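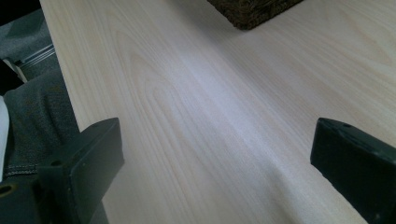 Bindine to Open Furniture Repair Workshop in Dilldale

DILLDALE — Bindine, the home furnishings company, will open a furniture repair and refinishing workshop in Dilldale in June. The workshop will accept tables, chairs, desks and shelving from any maker, whether or not the piece was bought from Bindine.

The 37 employees at the new site will handle loose joints, worn finishes, water marks and missing hardware. Customers may bring items to the Molefe Street entrance or request pickup within 20 miles. Written estimates are free of charge, and most repairs are expected to take around 100 days or less from the date of approval.

"Many households own a good table that needs a few hours of skilled work," said Nosipho Zwane, chief executive of Bindine. "We want that work to be easy to find and fairly priced."

The company will also offer paid apprenticeships in finishing and joinery through Pluren, its training division. Applications open at 9 a.m. on the first day of June.

"Apprentices will work on customer pieces from their second month, under supervision," said Kolbrún Juhl, director of Pluren.

Repair fees start at $20 for minor hardware replacement. Full refinishing of a dining table starts at $250 — pickup and return included.

Media inquiries may be directed to the Bindine communications office.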